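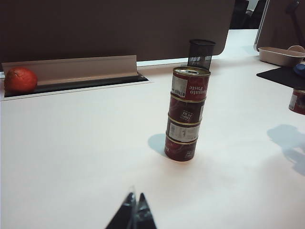 Is double concentrate tomato paste worth the extra money?

Posted in Store Cupboard and Budget Cooking

I do a big pot of ragu every other week and freeze it in portions. For years I've used whatever tomato paste was cheapest. My sister-in-law now swears by Rotesura double concentrate, which works out at 65p more a tin in our local shop, and she says I'm wasting my time with the ordinary stuff. I've got through a fair bit of both since July and I'm not convinced I can taste the difference once it has had two hours on the hob with wine, bay and half a bulb of garlic.

The label says "richer, deeper flavour", but then it would. Has anyone compared them properly, or is this one of those things people repeat to each other? Also, what do you do with half a tin? Mine goes furry at the back of the fridge and that must wipe out any saving.

Posted by marrowfat_pete

Graziella Pace
Top contributor, Store Cupboard

You probably can't taste it in a long ragu, and I'd be suspicious of anyone who says they can without having tried it blind. Double concentrate has had more water taken out, so you use less of it. If you swap it spoon for spoon you get a stronger sauce, and people then decide the brand is better when all they've done is put in more tomato.

I did try this at home a while back. Two small pans, same onions, same mince, one with Rotesura and one with the Greco single strength, and I put extra Greco in to make up for the water. My husband preferred the Greco, my son preferred the Rotesura and my mother said both wanted salt. Make of that what you like.

What did make a difference was frying the paste. Push the onions to one side, put the paste straight on the hot oil and leave it until it goes from bright red to a rusty brick colour and starts to catch. Two or three minutes on a medium heat, and stir it towards the end or it will burn. Most recipes have you stir it in with the stock, and then it just tastes of tin.

Where I would pay a bit more is anything quick. On a pizza base, or in a 15 minute sauce, there isn't time for it to mellow and the cheap ones can be sharp. Check the ingredients before you spend anything, though. Some have only tomatoes, some have salt, and a few have citric acid or sugar. I've seen dear ones with sugar in and cheap ones without, so the price tells you very little.

For the leftovers, get it out of the tin as soon as it's open. Spoon it in blobs on a lined tray, freeze until hard, then tip the blobs into a bag. A tablespoon at a time is handy and they go into the pan from frozen.

Comment from marrowfat_pete: Thanks, that's more or less what I suspected. I've been guilty of stirring it in with the stock. Will try frying it first and report back.

Comment from Graziella Pace: Use a bit more oil than you think you need.

nomnom_hull

Always buy double. Single is just watery ketchup. Nominska is the best one if you can find it, all the proper Italian restaurants use it.

Comment from Graziella Pace: Which restaurants?

Rosario Ferraro

I worked in restaurant kitchens for a long time and we used whatever the wholesaler had on offer. At one place it was Besotden in big catering tins and no customer ever sent a plate back over it. So I wouldn't set much store by what restaurants use.

One thing to add on price. Compare by weight and not by the tin, as the sizes are all over the place. Tubes cost more per gram than tins nearly every time, but if you only use a spoonful a week a tube may still come out cheaper - the lid goes back on and you throw less away. For a big ragu like yours I'd stick with tins.

The oil trick (smoothing the top and covering it with olive oil) gets you a few extra days in the fridge at most. I've read people online claiming months. I wouldn't eat it.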